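Blog > Books and Reading > Reading Slowly

Finishing things (and not finishing them)

26/05/2023

I have been meaning to write about giving up on books for ages, and then of course I gave up on the post twice, so you can see the sort of person you are dealing with. But the kettle is on, the rain has come in over Stornthorpe again, and I have a whole afternoon with nothing in it.

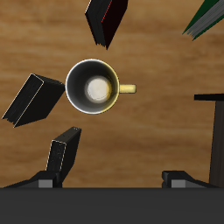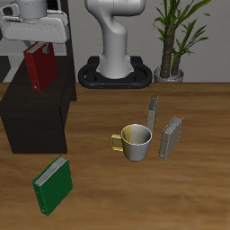
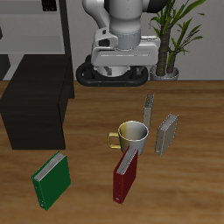 Books, binders and a nice leafy plant on wood.

The 60 page rule

My mother finished everything. She would sit up in bed sighing at some enormous family saga, plainly hating every word, and if you asked her why she carried on she would say she wanted to see if it got any better (it never did, as far as I could tell, though she was very fond of one about a lighthouse). I was brought up to think that leaving a book halfway was rather like leaving the table before pudding.

Then I joined the reading group at Aston, and Sayaka Arai told me about her rule. She gives a book 60 pages, and if she isn't looking forward to picking it up by then, back it goes to the library. No guilt, no sighing! I was quite shocked. I went home and thought about it all evening, and the next morning I took back a history of canals that had been sitting by my bed since the previous July, and I felt as if I'd had a haircut.

I don't always stick to it. There was a novel of 400 pages last winter that I very nearly dropped, and something about the aunt kept me going, and by the end I was reading it while the potatoes boiled dry. So I do wonder what I have missed. But then there are books of 1,000 pages that I finished purely out of stubbornness in my twenties, and I couldn't tell you the name of a single person in them now.

What I'm reading now

A slim thing about hedgerows, which I'm having a chapter at a time with my toast, and a detective story I picked up at Prirnora, the second-hand shop near the station. Somebody has written "NO!" in pencil in the margin of the third chapter, and I am longing to know what they were so cross about. I've been over the page several times and the detective is only buying a hat.

After that I've promised the group I will have another go at the long one we all abandoned in the spring. Sayaka says the rule still applies the second time round, so I shall keep a bookmark at page 60 and see how I feel when I get there.

7 comments | 12 shares

Back to top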